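Cembridge Allotments & Old Buildings Forum > Halls, Huts and Workshops > Interiors

Thread: White counter against bare brick, would you paint the wall?

brackenfell
Hello all, long-time reader and first proper post in this section. We've taken on a unit in one of the old Bretau sheds for our sewing and mending group and I'm stuck on the wall. It's red brick, never plastered as far as I know, and whoever was in before us put in a run of white cabinets with a big wide white top over them. I love the top. You could lay a whole double duvet cover out on it and still have somewhere for your tea.

The trouble is the two things together. Half of the group think the brick is gorgeous and the other half think it looks like a pub car park. I keep changing my mind depending on who I spoke to last!
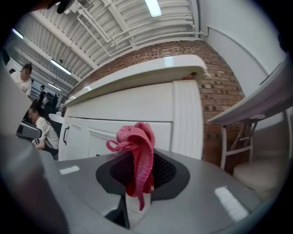
I've got until February to decide, as the electrician is coming then and I'd want any painting done before he starts drilling. Budget for the whole room is 800 quid and that has to cover stools as well, so please don't anyone suggest having it replastered.

So: paint the brick white to match, or leave it be? And if I leave it, do I seal it?

mossop_t
Leave it. Leave it leave it leave it. Once you've painted brick you are painting it again every few years until you die.

There are darker bricks set back in that wall making a pattern, too. Somebody took trouble over that and you'd lose it under two coats of white.

halfpenny_green
I'm going to be the voice of dissent. I had bare brick behind my cutting table at the last place and it shed. Fine red dust, on everything, and I work mostly in pale linen. I was forever washing things I hadn't even started sewing. Painted it in a weekend and never regretted it.

Also white bounces the light about, which matters if you're threading needles past four in the afternoon.

mossop_t
Light's hardly the problem, white ceiling and fluorescents. It'll be like an operating theatre if the wall goes white as well.

And your dust was old lime mortar going, I bet. Fix the mortar and you fix the dust.

halfpenny_green
It was not the mortar, I had a man look at it.

Oľga Havlíček
Hi brackenfell, nice cupboards! I like the panelled doors with the strip of moulding across, and the grooved panel on the end, it makes it look a bit like a dresser. Is the handle black on all of them? I'd go with that if you need to add any hooks or rails, black on white always looks as if you meant it.

On the wall I'm with mossop, but do test for dust first. Wipe a damp white rag down a patch at bench height, leave it a day, then do the same patch again. If the second one comes up red you've got a shedding wall and you need a sealer. If it's clean then it was only old muck sitting on the surface.

brackenfell
Oh that's a good test, thank you Oľga. I'll do it when I'm next in. I haven't been through all the doors yet to see which handles match, will report back.

The dust worries me more than the look, if I'm truthful. We get a lot of wedding and christening things in for mending and I can't be handing those back with a pink tinge.

tinplate
What about the end of the counter nearest the wall? That's where you'll get trouble. Anything you push along the top ends up rubbing on the brick sooner or later. I'd put up a splashback, just a strip of painted board to about elbow height, and leave the rest bare. Best of both. Ours came from Villanueva's offcuts bin and cost 27 quid including the screws.

mossop_t
tinplate that's the first sensible thing anyone's said, including me.

halfpenny_green
I could live with a strip of board. I still say paint the lot.

Zdislava Halás
Can I ask about the top itself? Is it a proper laminate or painted? We had a white painted one at our club and the iron went through it in about a fortnight. There was a nice brown triangle by the socket and no one ever owned up to it. If it's painted, get a wool pressing mat for the ironing end before you do anything to the wall.

The rounded front edge is lovely though, you don't snag things on it. Our old one had a square edge and it caught every bit of chiffon that went near it.

brackenfell
I don't know what it is! I assumed laminate but I haven't looked underneath. Is there a way to tell without wrecking it?

Zdislava Halás
Get your head under the overhang and look at the underside of the front edge. You'll usually see where the surface layer stops. If it's paint you'll see drips or brush marks, since people never bother tidying up where it doesn't show.

dorrit_m
Coming at this from the ceiling end, sorry. All that white pipework up by the beams, do you know which of it is live? If your electrician's drilling in February I'd get that traced before anyone picks up a paintbrush. We spent 3 weeks waiting on ours because half the conduit went nowhere and the other half went next door.

Rather like the ribbed ceiling. Murder to dust.

brackenfell
No idea which are live, and now I'm worried about that as well! I'll ask him if he'll come and have a look first.

Right, where I've got to. Rag test on the wall, head under the counter, ring the electrician. If the wall's clean I'll leave it bare and do tinplate's board along the counter. If it sheds I'll look at sealers, and does anyone have one they like that doesn't go shiny? The one I was shown in the shop made the brick look wet and I couldn't bear it.

tinplate
Look for a matt masonry one, water-based. Try it on 2 bricks low down first and wait till it's properly dried, they all look awful for the first hour.

halfpenny_green
Or white paint. Just saying.

Oľga Havlíček
Do come back and tell us what the rag looked like!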